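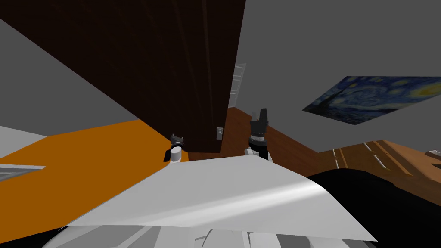
Speaker Notes
Netuneck Student Robotics Project: Door Task in Simulation
Spring Project Review, May 7, 2026
Speaking time: 20 minutes, with questions to follow

Slide 1. Title

Good afternoon, and welcome to the spring review of the Netuneck project. On behalf of the department, I thank the families, faculty and partner schools who have joined us.

The presentation covers the door task, which the class has pursued since the start of the term. It does not cover the competition robot. Questions on that subject will be taken at the tables in the hall.

(Wait for latecomers to be seated. Leave the title up until the side doors are closed.)

Slide 2. What the class was asked to do

The assignment reads in full: "Bring a two-armed robot to a closed interior door, operate the latch, and open the door far enough for the robot to pass." Students received the text on the first day of the unit and were not given a method.

All work was carried out in simulation. The room, the door and the robot are computer models, and the students operated the arms by remote control before writing any program of their own. The department chose this order on purpose. A student who has tried to line up two fingers with a small knob by hand has a better sense of what the program must do.

Slide 3. The room

The project uses a room file the students call Jara. It is furnished as part of a home, with a dark wooden door, a brown plank floor and gray walls. There is a copy of Van Gogh's "The Starry Night" on the wall beside the door. Several students found the painting useful as a landmark when the view was tilted and it was hard to judge which way was up.

The latch plate is small and white against dark wood. For a person, that contrast makes it easy to find. Finding it is the simpler part of the work; reaching it at the correct angle took most of the unit.

(If asked about the tilt: the viewpoint belongs to the robot and moves with it. Students may not replace it with a fixed overhead view during a graded run.)

Slide 4. Teams and duties

The class worked in teams, and every team filled the same two positions. The operator controls the arms. The recorder keeps the log, calls the start and end of each attempt, and may not touch the controls. Positions were exchanged at the end of every session.

The log is a graded document and carries the same weight as the program. An attempt without a log entry was treated as an attempt that did not take place. This rule was not popular in the first weeks — the department kept it in force, and the quality of the entries improved a great deal.

Slide 5. Results to date

As of the close of the last session, the class log held 831 recorded attempts. Each entry gives the team, the starting position, the arm used and the outcome in the student's own words.

(Pause here. Allow the audience to read the sample entries on the slide. Do not read them aloud.)

The entries vary in length. Early ones tend to say "missed" or "hit door." Later ones state which finger made contact first and how the wrist was turned at the time. Faculty regard that change as the main result of the term.

With regard to the task itself, the record is mixed. Most teams can now bring a gripper to the latch under manual control. Programmed runs are less dependable, and 2 teams have completed the full task under program control from the standard starting position. No team has done so from a starting position chosen by the instructor.

Slide 6. Where the difficulty lies

Three matters came up repeatedly in the logs.

First, depth. The two grippers sit at different distances from the viewpoint, so the nearer one looks larger. New operators often took the far gripper to be short of the door when it had already arrived, or the reverse. Teams that moved one arm at a time made fewer errors of this kind.

Second, the body of the robot. Parts of it remain in the operator's view near the bottom and can hide the floor. The recorder is therefore permitted to say the word "base" when the body comes close to furniture. No other coaching is allowed.

Third, the release. Many attempts reached the latch, turned it, and then failed because the fingers let go before the door had begun to move. The Wiltari team wrote a short hold routine to deal with this and has agreed to share it with the class.

Slide 7. Software and support

The simulation runs on Birnix, the package installed in the second-floor lab. Students may also use it at home if their computer meets the requirements on the handout. Those without a suitable machine may reserve lab time after school, and no student's grade depends on home access.

(Handouts are at the back of the room. Hold up a copy.)

Slide 8. Next steps

The project will resume in August with returning students. The room file will remain the same, and the starting position will be changed. Existing logs will be given to the incoming class as reading material, with student names removed.

The department is also considering a second door that opens toward the robot. A decision will depend on how far the programmed runs have come by then. Families will be informed by letter.

Slide 9. Demonstration and questions

Two teams will now operate the simulation at the front of the room. Each will make one attempt under manual control and one under program control. The audience is asked to remain quiet during the attempts, as the operator and the recorder must hear each other.

(Switch the projector to the lab computer. If the connection fails, go directly to questions and repeat each question before answering it.)

Points for likely questions:

Cost to families: none during the school year.

Prior experience: not required. The introductory computing course is recommended.

Use of a physical robot: not planned for this unit.

Missed sessions: may be made up in the lab by arrangement with the instructor. The recorder must be present.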